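Stop throwing away the clumsy ones

14/02/2024

I've been reading the new Bandine write-up from Vicente Valdebenito's group, 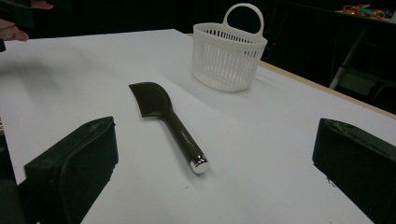
and I keep coming back to one table near the end. They gathered 552 demonstrations by hand, all of them putting a kitchen tool into a basket, then trained the same policy twice. One version got the lot. The other got only the 287 that a reviewer had marked as clean – no fumbles, no second tries, no dithering on the way in.

You'd expect the tidy set to win, wouldn't you? I did. It did win, too, when the tool started somewhere ordinary. Move it to an odd angle and the tidy policy fell behind by up to 35 per cent, mostly by closing on nothing and carrying on as if it had the thing.

I think that makes perfect sense. If you only ever see people get it right first time, where would you learn to have another go? Santino Núñez argued much the same in his Vindovport talk last April, and got a fairly frosty reception (I was in the third row, and a bit frosty myself).

My grumble is that they tried only 8 start positions, which is thin. I'd also like to know who did the marking, and whether two reviewers would agree on what a fumble is. Still, I've told our lot at Fostby to leave the delete key alone until we've run it both ways on our own data.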